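4장. 침대 시트 씌우기와 주름 펴기

본 장은 헤드보드가 있는 큰 침대에 시트를 씌우고, 윗부분에 몰린 주름을 펴는 순서를 다룹니다. 혼자서도 충분히 할 수 있고, 한번 손에 익으면 은근히 재미가 붙는 작업이에요!
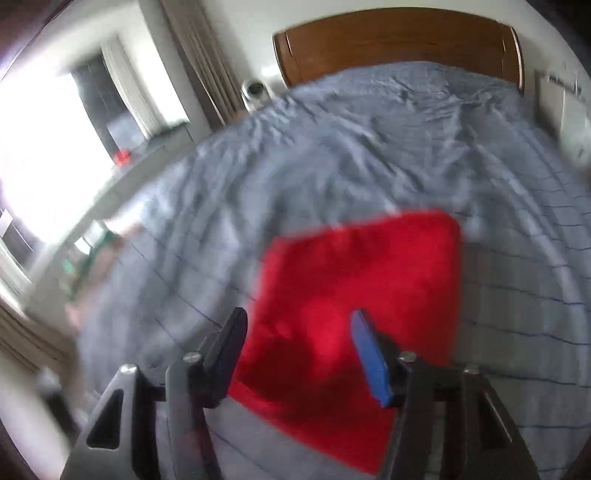 그림 4-1. 주름을 펴기 전의 시트. 헤드보드 쪽 절반에 주름이 많고, 시트 위에 빨간 천이 놓여 있음.

적용 범위

Grenden 침대 프레임(품번 2681)과 Brasdale 줄무늬 시트를 기준으로 썼습니다. Viklund 매트리스를 올려 쓰시는 분도 같은 순서로 하시면 됩니다. 고무줄이 들어간 시트는 모서리 접기(4.3)를 건너뛰고 네 귀퉁이를 차례로 끼운 다음 4.4로 가세요. 프레임 조립은 3장에 있습니다.

4.1 시작하기 전에

1. 베개와 이불은 의자나 깨끗한 바닥 깔개 위로 옮깁니다.
2. 시트 위에 올려 둔 천이나 옷가지를 모두 걷습니다. 그림 4-1의 빨간 천처럼 색이 진한 것부터 치우세요. 작은 천 하나라도 밑에 깔리거나 접힌 자리에 말려 들어가면 나중에 다시 다 들춰야 합니다.
3. 반지와 손목시계를 빼고, 손톱 끝이 거칠면 다듬어 둡니다.
4. 매트리스가 헤드보드에 닿아 있다면 발치 쪽으로 살짝 당겨 손이 들어갈 틈을 만듭니다.

주의: 진한 빨간색 천은 젖은 채로 밝은 시트 위에 두지 마십시오. 물이 들 수 있습니다. 세탁도 몇 번은 따로 하는 편이 안전합니다.

주의: 매트리스를 당길 때 헤드보드의 기둥을 잡고 버티지 마십시오. 이음부가 헐거워집니다. 매트리스 옆면의 손잡이를 잡고, 손잡이가 없는 제품은 아래쪽 모서리를 두 손으로 받쳐 드세요.

4.2 시트 방향 맞추기

줄무늬 시트는 선이 곧 자입니다. 무지 시트보다 훨씬 맞추기 쉬우니 마음껏 활용하세요!

1. 시트를 침대 가운데에 놓고 위아래를 확인합니다. Brasdale 시트는 라벨이 발치 쪽 안쪽에 있습니다.
2. 가는 선이 침대를 가로지르도록 펼칩니다. 그림 4-1의 남색 선처럼 시트가 구겨져 있으면 선도 따라서 기울어 보입니다. 이때는 선을 손으로 하나하나 고치려 하지 말고 시트 전체를 다시 당기세요.
3. 헤드보드 바로 앞의 선 하나를 기준선으로 정합니다.
4. 기준선의 왼쪽 끝과 오른쪽 끝이 헤드보드에서 같은 거리에 오게 맞춥니다. 손 한 뼘으로 재면 됩니다.

참고: 청회색 시트는 빛을 받는 방향에 따라 어디는 푸르고 어디는 회색으로 보이기도 합니다. 색으로 좌우를 가늠하지 말고 선을 보세요.

4.3 모서리 접기

1. 머리 쪽부터 시작합니다. 시트 끝을 매트리스 밑으로 약 200mm 넣습니다.
2. 옆으로 늘어진 부분을 들어 올려 매트리스 위에 삼각형으로 얹습니다.
3. 아래로 남은 자락을 매트리스 밑에 밀어 넣습니다.
4. 얹어 둔 삼각형을 내리고, 접힌 선을 손날로 한 번 쓸어내린 뒤 마저 넣습니다.
5. 반대편 머리 쪽 모서리도 똑같이 접고 발치로 이동합니다. 발치 쪽은 시트를 가볍게 당긴 상태로 접습니다.

주의: 나무 헤드보드와 매트리스 사이에 손을 깊이 넣은 채로 매트리스를 밀지 마십시오. 손가락이 끼일 수 있습니다.

참고: 처음에는 삼각형이 삐뚤빼뚤해도 괜찮습니다. 설명서를 같이 검토한 Mỹ Bạch 님은 접는 순서를 소리 내어 말하면서 하면 금방 외워진다고 하시더군요. 해 보니 저도 그랬습니다!

4.4 주름 펴기

드디어 제일 신나는 단계입니다. 구김이 쫙 펴지면서 선이 가지런해지는 걸 보면 기분까지 좋아져요.

1. 침대 옆에 서서 두 손바닥을 시트 가운데에 댑니다.
2. 가운데에서 바깥으로 쓸어 냅니다. 머리 쪽에 긴 주름이 몰려 있으면 주름이 뻗은 방향 그대로 밀지 말고, 가로질러 밀어 주세요.
3. 길이 방향으로 길게 잡힌 접힘은 손으로만 쓸면 잘 펴지지 않습니다. 가까운 쪽 옆자락을 매트리스 밑에서 잠깐 빼고, 바깥으로 당긴 다음 다시 넣습니다.
4. 발치로 가서 양쪽 자락을 잡고 한 번 더 당깁니다.
5. 기준선을 다시 확인합니다. 한쪽으로 밀렸으면 4.2의 4번부터 되풀이합니다.
6. 매트리스를 헤드보드 쪽으로 되돌립니다.

참고: 그래도 잔주름이 남으면 분무기로 물을 아주 옅게 뿌리고 손바닥으로 쓸어 둡니다. 오전 10시쯤 창을 열고 해 두면 저녁에는 쓸 수 있습니다. Gimetti 분무기는 노즐을 '안개' 위치로 돌려 쓰세요.

주의: 물이 나무 헤드보드에 튀면 바로 마른 천으로 닦아 주십시오. 물기가 남으면 마감에 얼룩이 생기기 쉽습니다.

4.5 잘 안 될 때

시트가 자꾸 머리 쪽으로 몰린다
발치 쪽에 넣은 자락이 짧은 경우입니다. 시트 전체를 발치로 조금 내리고 4.3부터 다시 하세요.

선이 한쪽만 비스듬하다
해당 쪽 모서리가 덜 당겨졌습니다. 모서리 하나만 풀어 다시 접으면 됩니다.

자고 나면 옆자락이 빠진다
매트리스 커버가 미끄러운 재질인지 확인하세요. 시트 고정 밴드를 쓰면 한결 낫습니다. Thiện Quách 님이 정리한 밴드 연결 방법이 부록에 있습니다.

4.6 마무리

1. 걷어 두었던 천을 다시 쓰실 거라면 물기가 없는지 만져 보고 반듯하게 접습니다.
2. 베개를 헤드보드 앞에 놓고 이불을 덮습니다.
3. 갈아 낸 시트는 라벨의 세탁 온도를 확인한 뒤 세탁합니다. 10월 이후 실내 건조를 할 때는 시트를 반으로 접지 말고 널어 주세요.

베개 커버 끼우기는 5장으로 이어집니다.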